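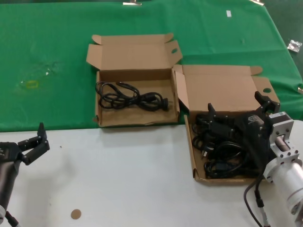 Power cords in open cardboard boxes at the Predness workroom, November.

Gornar Device Lending Project
Progress report to the Nanayakkara Fund, second reporting period

Prepared by Arif Bandara, project lead

1. Where we are

The project lends refurbished laptops to adults taking evening classes in the Gornar district. The loan runs for one term and can be renewed once. By the end of November we had made 200 loans, which meets the target in the grant agreement for this period. Demand was strongest among people in the English and bookkeeping classes. The welding and food safety classes use very little online material and we had few requests from them.

The first period was slow, as we reported at the time. Most of the delay came from the loan agreement, which was four pages long and had to be signed in front of a staff member. We cut it to one page and borrowers can now sign it in class. The teachers hand the forms in at the end of the evening and the laptop is ready for the next class.

2. Collection and repair

Donated equipment comes from offices that are replacing their machines. We have received 781 items since the project started, counting laptops, chargers, docking stations and cables separately. Two donors asked for written proof that their drives had been wiped. We now send this to every donor without being asked, and one of them has since sent a second batch.

Repairs are led by Jianguo Qiu. The usual work is a new battery, a new drive and a clean installation. Machines with cracked hinges are set aside for parts. Keyboards have been a bigger problem than we planned for. The older models have the keyboard riveted to the top case, and replacing one takes most of a morning. We have stopped accepting that series.

Cords and chargers still take up too much time. They come in mixed together and many have no label saying what they belong to. Jianguo has started a tagging system using colored tape, with one color for each connector type. It is working for new arrivals. The backlog from the first period has not been finished and we expect it to run into the spring.

3. Returns

Of the loans that ended in this period, 8 laptops have not come back. We have spoken to five of the borrowers. Three have moved out of the district and agreed to mail the machines, and we have sent them prepaid labels. The other two asked to keep the laptop for another term and had not understood that they needed to renew. The reminder message now goes out two weeks before the due date and says plainly how to renew.

Damage has been lower than we allowed for. One screen was broken and one machine had a drink spilled on it. Neither borrower was charged.

4. Help sessions

We hold a help session in the Predness building before evening classes, from 5:00 p.m. until the first class starts. Most questions are about passwords, printing and joining a video call. We had planned a written guide for borrowers, but the draft was too long and the people we tried it on did not read past the first page. It is being redone as a set of single sheets. The sheets on printing and Wi-Fi are done.

Attendance at the sessions drops sharply in the last weeks of term. We plan to close them for those weeks and add the hours to the start of the next term.

5. Spending

Spending is within budget overall. Batteries cost more than planned and travel cost less, because Fellov Haulage let us use space on its regular van run into the district. We ask the Fund's permission to move the unspent travel money to the parts line. The amount is shown in the attached table.

We bought 30 padded sleeves out of the supplies line. They go first to borrowers who travel to class by bus.

6. Next period

The main tasks are finishing the cord backlog, completing the help sheets, and opening a second pickup point on the east side of Gornar. We have looked at two rooms. The cheaper one has no lock on the storage closet, and the landlord has agreed in principle to fit one. We will send the Fund a copy of the lease before we sign.

Questions about the repair figures should go to Jianguo Qiu. Everything else can come to me.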